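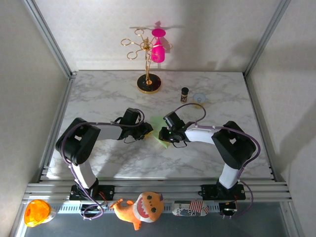 Drellwood, June

I've gone right off cupboards. There, said it. For years I was a firm believer in shutting everything away behind a door, and then I bought a gold glass holder (round black base, skinny stem, loops fanning out at the top like a daft little tree) and now I want every glass I own hanging upside down where I can see it.

The pink one does it for me. Put a bright pink stemmed glass in a cupboard and it's just another thing to knock over while you're reaching for a mug. Hang it by its foot against a pale wall and you even get a pinkish shadow thrown in for free!

My friend Tove Briem thinks I've lost the plot. Dust, she says, and where does it all end? Well, it ends at one glass if you like. I'd sooner leave most of the loops bare than fill them up with freebies from the Galtbridge beer festival. And a glass hung mouth down gathers a lot less dust inside, so there.

I feel the same about pale marbly worktops, by the way. They make a small dark bottle look like you meant to put it there, and a bit of green on all that soft grey is lovely. Mine cost me 50 quid secondhand in Tunstall and I'd pay 90 tomorrow.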